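Projects > Steltus > Progress reports > Break room refresh

Progress report to Hunau, 2022-01-27

Hello all — a quick one on where your grant has got to, as I promised more news once the furniture was in. The short version is that the break room at Stanarer now has places to put a drink down, and people are using them!

We've bought four of the square grey tables from Alcantara, with drawers in the front (I was very keen on the drawers, as anyone who saw our old worktop will understand). They came to 793 pounds with delivery, out of the 3855 you gave us. The tops are smooth and a bit shiny, and I did worry they'd show every mark, but so far a damp cloth sorts them out.

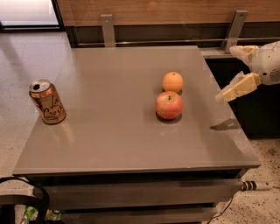 Are the tables big enough for what we wanted? For a drink and a snack they're fine, but for a proper sit-down lunch with plates they're a squeeze, so we're keeping the long bench as well.

The fruit has gone down better than I expected. We started with apples and oranges and nothing fancier, and the apples go first every week, so I've changed the order to suit. Cans are still the favourite drink by a mile. I've asked for a second recycling bin by the door — the one we have fills up far too quickly, and it's a nuisance emptying it halfway through the day.
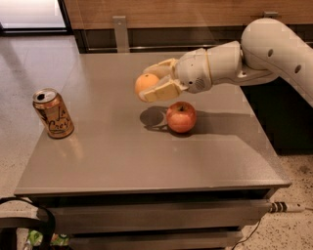 Fruit and a can of La Croix on one of the new grey tables.

Still to do: the drawers need labels (teaspoons keep ending up with the batteries), two of the chairs wobble, and the blind has gone back to the shop in the wrong size. I got 17 replies to the little survey, mostly asking for a better kettle, so I'd like to put some of what's left towards that if you're happy with it. Could you let me know before I order?

The next report will come in April, with receipts for everything.

2 comments · 4 shares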